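4.2 Deciding what to buy, and what to put off

When we sat down to plan the equipment for the Raltcombe project, we did what I suspect most small labs do, and began with the thing we were most excited about: the robot itself! It took us a good while (and one rather long afternoon with a spreadsheet) to admit that the order of purchase mattered far more than any single price. A two-armed machine that arrives in April with nothing to practice on is a very expensive coat rack, and we had already watched one such machine gather dust under an earlier grant.

We therefore split the budget into two stages. The first paid for computing time, simulation licenses and a modest library of household objects in digital form. The second, which held the larger share of the money, was kept back for the arms, the grippers, spare fingers and the service plan. Chantelle Buthelezi drew up the first version of this split, and the Makhubela group were kind enough to read it over and point out that we had left out shipping altogether. We put it back in, with some embarrassment.

To decide which gripper belonged in the second stage, we wrote a list of 19 household tasks and ran each one 100 times in simulation with the two candidate designs, which we call Caven and Flotorley after the rooms where they were first sketched. The tasks were plain ones, the kind anyone does in a kitchen or a den without thinking: holding a cup, reaching toward a drawer handle, working close to a potted plant. Figure 6 belongs to this set, and shows a lidded red cup held upright in the left gripper, with a cabinet drawer standing open. 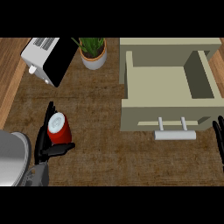
Figure 6. Simulated household task used in the purchasing study.

The question of spare parts turned out to be the hardest one to settle, and we went back and forth on it more than we would like to say. Simulated fingers never wear out, so our runs could tell us a lot about reach and shape but very little about how many replacements to order. In the end we set aside enough for 200 hours of use between finger changes, a figure taken from our own repair notes on the older machine, and we left a small reserve that could go toward either more fingers or more computing time. We would be glad to hear from other labs that have had to make the same guess.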